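11/02/2023
Bench log, sorting table, Erngate room

Continued with the bin layout from July. Same wooden-topped table, same translucent gray bins in a triangle, one in front and two behind. Outline on the tabletop left where it was. The question is still whether three bins are enough for mixed small goods, or whether wrappers and waste paper need a fourth.

First set was snack bars. Sorting by flavor is slower than it sounds. Blue turns up on more than one kind of wrapper, so color alone is a poor key. Brown and tan is easier to pick out. Loose bars were staged to the left and lower right of the front bin.

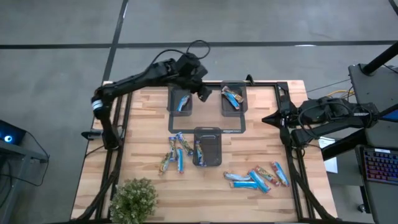 Bars laid flat are easier to read than bars leaning on the bin wall. A leaning bar shows one narrow face and the print is at an angle. Would prefer a shallower bin for this set. The Wendix catalog lists one at 300 mm, item 1883, but I have no depth figure for it. Asked Poulain for theirs as well - no reply yet.

Second set was paper and soft waste. Printed sheets, some folded, some balled up. Volume is the issue here and weight is not. A loosely folded sheet takes up far more bin than the same sheet crushed, so fill level says little about how much has been sorted. Dark crumpled items go in the front bin and settle into one mass at the bottom. 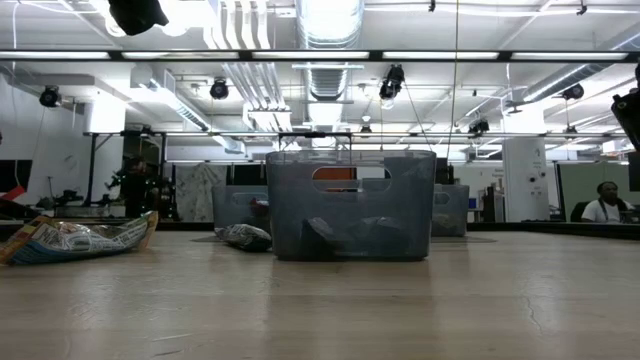 Fill should be logged by item and not by height. Have changed the column heading in the sheet to match. Limit per bin set to 14 items for now, to be revised once there is a full set of numbers.

Table surface: streaks and scuffs, plus a thin dark crack toward the right side. Glare from the overhead lights is worse on the pale wood than on the bins. A matte mat would fix it. There is a Gruvitz one in stores, tagged 2003, probably too small - measure before asking for a new one.

To do: labels for the rear bins, larger type. Repeat the snack bar set with all bars flat. Chase Poulain.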